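Sadudance: the gallery

Sadudance is the software that decides where our arm should reach next, and then spends a surprising amount of time deciding whether it meant it. It covers the planner, the grasp scoring, a logger and a small web viewer that was going to take an afternoon and is now the largest part of the code.

We are a small outfit in Gristthorpe. The pages below get updated when somebody remembers. The last time was 6th July, when release 9 went out and the old viewer was finally put out of its misery.

On bin picking

Bins are where tidy planning code goes to be humbled. A planner is quite happy in open air. Give it four walls and a heap of odd shapes and it will start proposing routes that involve the elbow going somewhere elbows should not.

The part we got wrong for longest was the cables. Our collision model knew every link of the arm to the millimetre and had no idea that anything was strapped to the outside. On paper, a wrist turn was free.
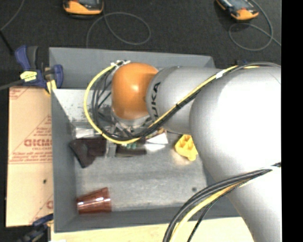
So release 7 added what the manual calls the sleeve, a fat soft volume wrapped round the arm that the planner may brush against but has to pay for. Set the price too low and it ignores the sleeve. Set it too high and the arm refuses to go into the bin at all, like a cat at the vet. The default is 5, which has no units and was arrived at by arguing.

The sleeve also changed which grasps get picked. Anything lying close to a wall now scores lower unless the wrist can come down nearly straight, so the middle of the bin gets cleared first and the corners are left for later. Steinbach, the scheduler, used to read this as a fault and restart the job. It now waits for three refusals in a row.

Shiny and see-through things remain a sore point. Ellden, our perception module, fills gaps in the depth map by looking at what surrounds them, and what surrounds a clear wrapper is mostly floor. Its guess is therefore floor. The November branch marks those patches as unknown and asks for a second look from another angle, at a cost of roughly 49 milliseconds and some dignity.

Still to do: a proper editor for the sleeve, so that people can stop changing it in a text file, and a log message for "no safe path" that is less rude. The present one dates from a long evening and has been seen by customers.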